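The basket maker of Skestside
September 9, 2022

I got lost twice on the way to Skestside, so by the time I found the right door I was late, flustered and badly in need of a cup of tea. The woman I'd come to see had already poured it. She has been weaving baskets in the old net store behind the harbour for longer than she cares to say, and she asked me not to print her name ("everyone here knows it anyway, and everyone else can just ask for the basket lady").

She grew up in Brekholm, a bit further up the coast, where her grandmother made creels for the fishing boats. "I hated it as a girl," she told me. "My hands were always sore and the willow smelt like a pond. I wanted to work in a shop with a till!"

She did work in a shop with a till, for years, at Hennessy on the high street, selling curtains. Then one January the heating broke down and the shop shut for a fortnight, and she found herself in the shed with a bundle of her gran's old willow and nothing on telly. "I made the ugliest basket you've ever seen. It leaned. I've still got it, I keep the pegs in it."

I asked to see it and yes, it leans.

These days she sells at the Skilik market and takes a few orders by post, mostly log baskets and shoppers. A good shopper takes her 2 days. She charges more than she used to and still feels funny about it – her daughter does the price tags so she doesn't have to look.

I expected her to be snooty about synthetic rattan, the stuff most shop baskets seem to be made of now. Not a bit of it. "I've got some in my own bathroom," she said. "You can wipe it down. Try doing that with willow every week and see what you're left with."

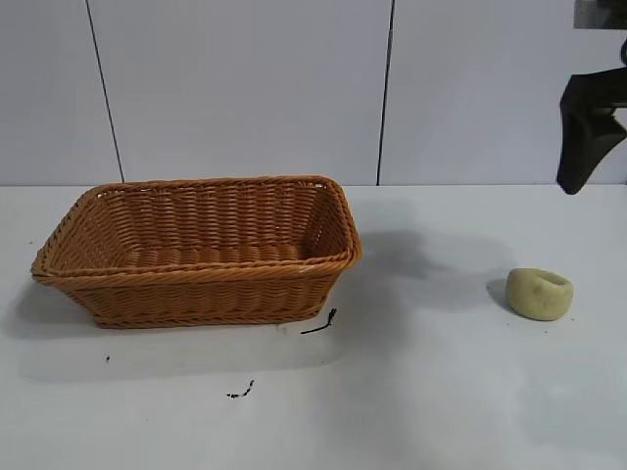 On teaching beginners

Her classes are small, just 2 people at a time, because that's how many chairs fit round the stove. Most people arrive wanting to make something huge. She starts them on a bread basket and they grumble, and then they spend the whole morning on the base.

"The base is where everyone goes wrong," she said. "They pull too hard. I tell them, you're not tying up a boat." The rim is her own favourite part, and she'll happily do it with the radio on and her eyes half shut. I had a go at one and had to be rescued after a few minutes, with a plaster.

Would she ever go back to curtains? She laughed so much at this that she had to put her tea down. "Ask me when my thumbs give up," she said, and went off to see if the willow had soaked long enough.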